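I got to Volkan Türkmen's place in Wultcombe a little after 9 in the morning, and he had the kettle on before I'd found somewhere to put my coat. I'd asked to talk about bedrooms -- small ones, the kind where the sofa has to live at the foot of the bed -- and he warned me on the phone that he could go on. He can!
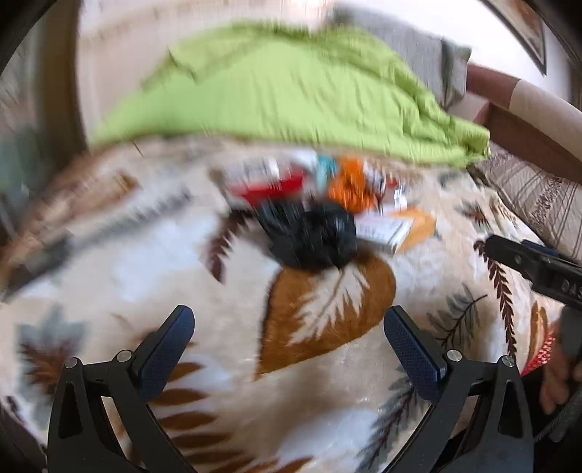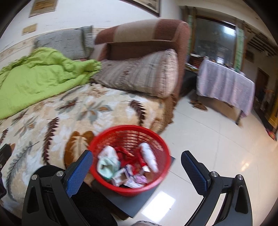
Volkan has written the household column for the Gedmont newsletter for 3 years, and most of his mail is about clutter. "People want to know what box to buy," he told me. "I say, what's on your bed right now? Start with that." He's a big believer in the one-basket method, where everything small that has washed up in the bedroom goes into a single container, and you only sort it once the bed is clear. A round red mesh one like the basket on the floor by the bed suits him fine, with a spray bottle and a pale green cloth in with all the rest. "You can see through the sides," he said. "A closed box, you forget it till spring."

I wondered if that wasn't just moving the mess ten inches to the left. He laughed and said his friend I-seul Min asks him the same thing every time. She likes to sort as she goes, one drawer at a time, and they've been arguing about it since they both worked at Tsikata, the linen store on the Trarnineck road (closed now, and I still miss their towels).

"I-seul's way is better if you finish," he said. "I never finish. The phone rings."

We got onto blankets, which I'd been hoping for. I have a plain gray one at home and I've been feeling bad about it ever since. Volkan loves a pattern on a bed, the bigger the better, and he got quite worked up about leaves. Rust and brown on cream, he says, will go with nearly any brown sofa, and you can throw a lime-green comforter on top and it still looks cheerful. "Fleece is easy. Cool wash, no softener, shake it out hard. People cook it in the dryer and then they write to me."

How many write? He went and checked. His folder had 322 letters in it, and he reckons a good half mention fleece.

I asked what he does about medicine, pens, chargers, all the stuff that never seems to have a home. Medicine gets its own shelf, up high, and he goes through the dates every April. Chargers he has given up on.

"Ask me about pillows," he said, so I did, and that was another 2 cups of tea.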